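Search this wiki Go

Bimanual task scheduler

By Mbali Mabaso. April 29, 2022
2 min read

A bimanual task scheduler is the bit of control software that decides which arm of a two-armed robot moves, and when. Sits between the planner (what to do) and the joint controllers (how to do it). Sometimes called an arm arbiter, mostly in older Donix docs.

Background
Early two-arm setups ran one script per arm, no shared clock. Collisions common. Tươi Đàm's Brumbridge scheduler put both arms on a single queue with locks on shared space, an idea later copied by Zetex and others.

How it works
Workspace is cut into cells. An arm has to hold the lock on a cell before it enters. Locks time out after 300 ms if the controller goes quiet, and the arm stops where it is. Colour-coded log shows who holds what. Perception runs seperately and only posts object poses to the queue.

Two-handed table work
Cutlery is a favourite test. Thin, shiny, hard on depth sensing, and the grasp point matters a lot. Each gripper gets its own grasp label, so a fork in one hand doesn't block the planner for the other.
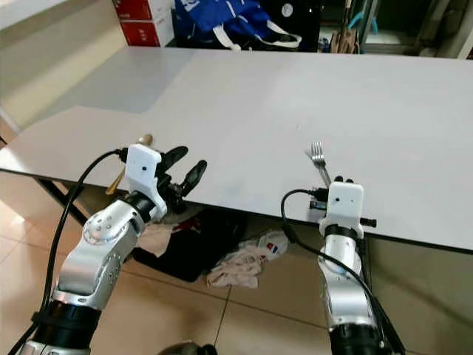

Known problems
- Deadlock when both arms want the middle cells. Rowlands fork breaks the tie by lowest arm number, not everyone likes it.
- Cables arent modelled. Ticket 3094, still open.
- Replanning after a dropped item is slow, Johannes Nkuna has a patch in the works for October.

See also
Motion planning, Grasp labelling, Mutex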